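Wernby Language House is looking for conversation partners

Evening program, starting in October
Unpaid, travel costs returned

The Wernby Language House offers free evening courses for adults who have moved to Wernby and Haslam and who want to speak the local language with more confidence. Our teachers explain the grammar and correct the homework, but in a class of 20 persons each student speaks only for a few minutes. For this reason we are looking for people who would like to sit with one learner and have a normal conversation.

What you will do

You meet the same learner once a week for one hour, from October until the end of spring. The meetings take place in our rooms on the second floor of the old Valard building, between 6 p.m. and 9 p.m. You can choose the hour together with your partner. You talk about everyday matters: work, cooking, children, a letter from the landlord, a film you have both seen. If you have no idea what to talk about, we have a box with topic cards at the entrance.

You are not expected to teach. When your partner makes a mistake, you may correct it or let it pass, as you feel is right. Many of our learners are tired after a working day and they are happy when they can finish a sentence without being stopped.
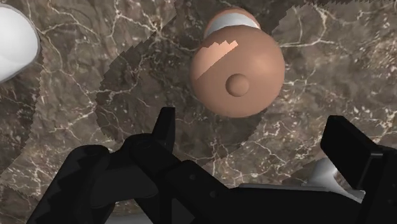
Last year 34 pairs completed the program. Several of them still meet, and one pair now sings in the same choir in Haslam. We had also pairs which did not fit well together, and in such a case we look for another partner for both sides. Please tell us early if this happens to you. It is no shame and we do not ask many questions.

Who can take part

You should be at least 18 years old and speak the language fluently. It does not have to be your mother tongue. Some of our best conversation partners learned it as adults and remember well how it feels to search for a word in front of other people. An accent or a dialect is welcome, as our learners will hear all kinds of speech at the bakery and at the doctor.

You should be able to come regularly. We understand holidays and illness, but a learner who waits alone in the room two times often does not come a third time.

What we offer

Before the start there is an introduction evening of 2 hours, with soup and bread. Your bus or train ticket from Haslam or Amutside is paid back at the end of each month if you keep the receipts. Tea and coffee are free during the meetings. In spring you receive a written confirmation of your hours, which can be useful for students of teaching or social work.

How to apply

Write us a short letter of no more than 200 words, by e-mail or on paper. Tell us which evenings are possible for you, which languages you speak and what you like to talk about. A résumé is not necessary. Letters can also be left in the mailbox beside the main door of the Valard building.

We answer every letter, usually within two weeks, and then invite you for a short talk. The house has an elevator, and the meeting rooms can be reached with a wheelchair. If you need something else to be able to take part, please mention it in your letter.

The team of the Wernby Language House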